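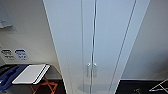 Renske Holloway
Lecturer in Film Sound and Chapter Author

9 min read

Chapter 6
The Voice Comes Later: Post-Synchronized Dialogue

Put on almost any older movie that was dubbed after shooting and close your eyes for a minute. Listen to how close everyone sounds! A man shouts from the far side of a harbor and his voice arrives as if he were leaning on your shoulder. A couple whispers on a moving train and we catch every breath. Now open your eyes and see how quickly your brain glues those voices back onto the faces. I have done this with students for years and I still get a kick out of it.

In Chapter 5 we looked at direct sound, recorded on the set while the camera ran. This chapter takes up the other great tradition, in which the dialogue is recorded afterward in a studio, with the actors (or entirely different actors) watching themselves on a screen. The usual name for this is post-synchronization. When a new language replaces the old one, we call it dubbing, though in everyday talk the two words get mixed up all the time, and you will see both in your reading.

It is easy to think of this as a repair job, something done when an airplane spoiled the take. Sometimes it is. But whole national industries worked this way by choice, and directors built their style on it. If you don't need a clean recording on the day, you can talk to your actors during the shot. You can cast a fisherman for his face and give him somebody else's voice. You can even rewrite a scene after it has been edited, provided the new words fit the mouths.

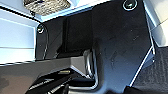 Fitting the mouths is where the craft gets wonderful. The dialogue is cut into short sections called loops, a name left over from the days when a strip of film was joined end to end and run through the projector again and again until the actor got it right. The loops for a feature can pile up fast. Our main case study, the harbor drama Cadari, was voiced at the Putetti studio in 10 days, and the recording log lists 885 loops for a cast of six voices. Some of those loops are a single word. One is a cough.

The log also shows something you would never guess from the finished movie: the order of work. Loops were grouped by performer, so the actor playing the mother recorded her deathbed scene in the morning and her wedding toast after lunch. Try keeping hold of a character under those conditions!

We will follow Cadari from the first rough cut through to the final mix, and then set it beside Magagula, a comedy from the Cukach company that was shot with direct sound and dubbed only for release abroad. The second film lets us ask what happens to a joke when the punch line has too many syllables for the lips, and who gets to decide on the new one.

Before you read Section 6.1, pick a two-minute scene from any dubbed film you like. Watch it once in the original language and once in the dub, and write down every place where a pause has moved. Keep your notes handy, as we return to them at the end of Section 6.3.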